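4. Puesta a punto de la lanzadora de discos Likalance

Esta sección explica cómo instalar la lanzadora en la pista, regular el disparo y dejarla lista para una sesión de porteros. Antes de empezar, lea las advertencias de la sección 2. El montaje lo deben hacer dos adultos.

4.1 Colocación en el hielo

1. Retire la portería móvil auxiliar y compruebe que no queden discos sueltos en la zona de trabajo.
2. Lleve la lanzadora sobre su trineo hasta la línea azul. No la arrastre por las patas.
3. Baje las 4 patas y apriete los pomos a mano. No use llave.
4. Clave las puntas de las patas en el hielo pisando la barra trasera.
5. Compruebe el nivel de burbuja. Si la burbuja se sale del círculo, corrija con el husillo de la pata que corresponda.

Nota: en pistas recién pulidas espere a que el agua se haya helado por completo. Sobre hielo blando la máquina retrocede con cada disparo.

4.2 Carga del depósito

1. Ponga el interruptor general en 0.
2. Abra la tapa del depósito y coloque los discos planos, con los cantos limpios.
3. Cierre la tapa hasta oír el clic del pestillo.

Use solo discos reglamentarios de caucho. Los discos ligeros de iniciación se atascan en el canal de salida, y los de entrenamiento con peso dañan los rodillos Mostska.

4.3 Regulación del disparo

El mando izquierdo ajusta la velocidad y el derecho, la altura. El selector central fija la cadencia.

1. Gire los dos mandos al mínimo.
2. Encienda la máquina y espere a que la luz verde deje de parpadear.
3. Haga un disparo de prueba con la portería vacía.
4. Suba la velocidad punto por punto hasta llegar a la deseada.
5. Ajuste la altura. Para trabajo de guante, empiece en la posición 4.

PRECAUCIÓN: no se sitúe delante de la boca con la máquina encendida, aunque el depósito esté vacío. El portero debe llevar el equipo completo, incluido el protector de cuello.

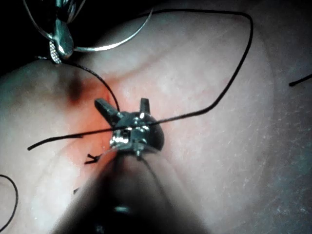 4.4 Sesión y descanso del portero

Con el programa Carnegie, la lanzadora alterna series bajas y altas y se detiene al final de cada bloque. Para reanudar, pulse el botón amarillo del mando a distancia. En categorías infantiles, el entrenador decide la duración de la pausa; el programa no la limita.

4.5 Revisión periódica

El contador de la pantalla trasera muestra los disparos acumulados. Cada 400 disparos, apague la máquina, desenchúfela y limpie los rodillos con un paño seco. No aplique disolventes ni grasa.

Si aparece el aviso E2, hay un disco cruzado en el canal. Apague, desenchufe, abra la tapa inferior y retírelo con la varilla suministrada. No meta la mano.

Para cambiar los rodillos, consulte la sección 7 o escriba al servicio técnico de Zarnano, a la atención de Emanuel Roman, indicando el número de serie y la lectura del contador.

Revisión del manual: julio de 2025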